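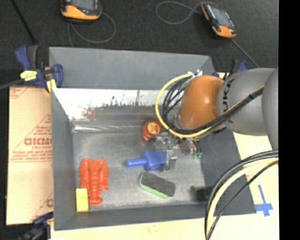

Figure 3. Gray bin with a toy lobster and a yellow block, viewed from above.

4.2 Pretrial release and the use of money bail

The second part of the study examined how people charged with low-level offenses were released, or held, before trial in Lallton. The first part, reported in Section 4.1, dealt with arrest and charging. Release decisions were treated separately because they are made by a different set of officials, under a different set of rules, and often within minutes.

Case files were drawn from the municipal court. The initial sample held 200 files. Three were removed because the charge had been raised to a felony before the first hearing, which left 197 for review. Each file was read by two coders working apart from one another. Where the coders disagreed on the type of release, the hearing audio was used to settle the matter. The files were stored and indexed in Visura, and access was limited to the research team under the terms set by the court.

Three outcomes were recorded: release on a written promise to appear, release on payment of money bail, and detention until the next hearing. A fourth outcome, release to a supervised program, was planned in the coding sheet but was not used, as the court did not offer such a program during the study period. Bail amounts were taken from the signed order and not from the posted schedule, which judges were free to depart from.

The files show that many defendants were held on amounts that would seem small to a salaried worker. In several cases the person remained in jail longer than the usual sentence for the offense charged. These defendants were more likely to plead guilty at the second hearing than those who had been sent home. The finding agrees with the pattern described by Van den Broek in a neighboring district, although that study covered a wider range of charges and did not have access to hearing audio.

Race was recorded in the booking sheet by the arresting officer. This is a known weakness. The category was left blank in 4 files, and those files were kept in the overall count but left out of any comparison between groups. Income was not recorded at all. The type of defense counsel, whether appointed or private, was used in its place, and it should be read as a rough measure only.

Two limits on these results should be noted. First, the sample comes from a single court with a small bench, and the habits of one judge may weigh heavily on the totals. Second, follow-up ended 180 days after the first hearing. Cases still open at that point were coded as pending, and their final results are unknown to the authors.

The Bovonance fund, which paid for the coding work, had no part in the design of the study or in the reading of the files. A copy of the coding sheet is included in Appendix B. The court received a draft of this section in June and asked for one change, a correction to the name of the form used for the written promise to appear. Section 4.3 turns to missed court dates and the warrants that followed them.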